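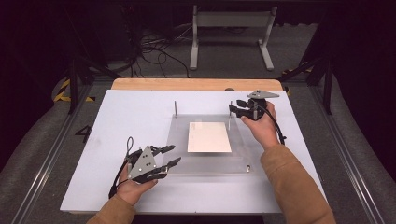 3.2 Aufgabenstellung und Durchführung

Die Erhebung fand im Rahmen des Projektseminars Toltasik statt, in dem Studierende des fünften Semesters Demonstrationsdaten für das Greifen und Ablegen flacher Werkstücke aufzeichnen. Jede Gruppe bearbeitete die Aufgabe an einem eigenen, durch eine Bodenziffer gekennzeichneten Arbeitsplatz. Die Führung der Greifer erfolgte ausschließlich von Hand; ein Roboterarm kam in dieser Phase nicht zum Einsatz.

Abbildung 1: Beidhändige Führung der Handgreifer an der Acrylplatte mit aufgelegtem Papierbogen, Arbeitsplatz 4.

Gegenstand der Aufgabe war das Ausrichten eines Papierbogens auf einer transparenten Trägerplatte (Abbildung 1). Zwei dünne, senkrecht stehende Metallstifte im Bereich der oberen Plattenecken dienten den Studierenden als Bezugspunkte. Der Bogen sollte mit beiden Greifern gefasst, angehoben und parallel zur Plattenkante abgelegt werden. Eine Berührung der Stifte galt als Fehlversuch und wurde im Protokoll gesondert vermerkt.

Vor Beginn der Aufzeichnung absolvierte jede Gruppe 10 Übungsdurchgänge, die nicht in die Auswertung eingingen. Daran schlossen sich 100 gewertete Durchgänge an. Die Rollen der führenden und der protokollierenden Person wurden nach der Hälfte getauscht. Die Zeitstempel beider Greifer wurden mit der Software Nerer zusammengeführt und anschließend in das Auswertungsschema Trindade übertragen.

Von der Auswertung ausgeschlossen wurden 47 Durchgänge. In den meisten Fällen lag eine unvollständige Aufzeichnung eines der beiden Greifer vor, seltener ein vorzeitiger Abbruch durch die Studierenden. Eine Wiederholung der betroffenen Durchgänge war im Seminarplan nicht vorgesehen.

Die Beurteilung der Endlage erfolgte durch zwei Lehrende unabhängig voneinander. Abweichende Urteile wurden anhand der Aufzeichnung gemeinsam geklärt. Der Einfluss der Händigkeit auf die Ablagegenauigkeit wird in Abschnitt 4.1 behandelt.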